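Print this article | E-mail to a colleague
Shares 434 | Comments 12

3.2 Showing the robot what we mean

I should say up front that I wanted to do all of this by hand guiding. You take hold of the arm, you drag it through the motion, the robot remembers. It's how I learned, and for one arm it's lovely. With two arms it's a wrestling match, and Carola Brandes and I spent most of December getting in each other's way before Henrik Eichhorn talked us into trying remote control with a pair of small leader arms (the Bruladow setup, described in Section 2.4). You move the leaders, the followers copy you, and your elbows stay out of the workspace.

We collected 2,186 demonstrations in total. The first 500 were hand guided and the remainder were driven remotely, mostly by Carola and Malte Hollmann, who turned out to have far steadier wrists than I do. All of them used the toy kitchen objects, set out differently for each run.

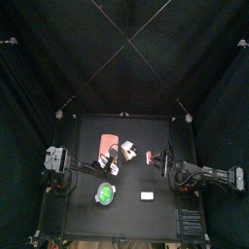
Figure 4. The two-arm cell during a remotely driven demonstration.

Remote control changes how people use the second arm, and I hadn't expected the difference to be so big. When guiding by hand, our demonstrators would finish with one arm, let go, walk round and start on the other. You get two tidy single-arm recordings glued together with a long pause in the middle. With the leaders, both hands are busy from the start and people just get on with it. In Figure 4 each gripper has hold of something, the left one over the end of the pink tray and the right one a little way past the small white cube, and that sort of overlap hardly ever turned up in the hand-guided set. It's messier to learn from, I admit – the policy has to work out which arm is waiting for which – but it's much closer to how anybody would lay a table at home.

The price is touch. With your hand on the arm you feel it the moment a finger catches on a rim. Through the leaders you feel nothing at all, so you go by eye, and people get timid near the objects. Malte slowed down so much on his early runs that we had to trim them before training. Fiorella Bellini suggested giving the operator the wrist views on a second monitor, and that helped more than any amount of practice. From the right wrist (Figure 5) you're looking straight between your own fingers, with the knobs of the white toy appliance beyond them and the other gripper at work over the tray. Carola now drives almost entirely from these views – I still glance up at the real thing, which Waltraud Lindemann considers cheating.
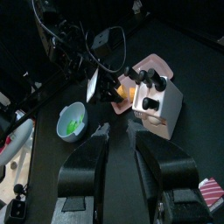

Figure 5. View from the right wrist.

3.3 Trimming and labelling

Of the remotely driven runs we kept 1,118 for training. We threw out anything where the operator stopped to talk (me, usually) and anything with a dropped connection.

Contact the authors | Copyright and reuse | Back to top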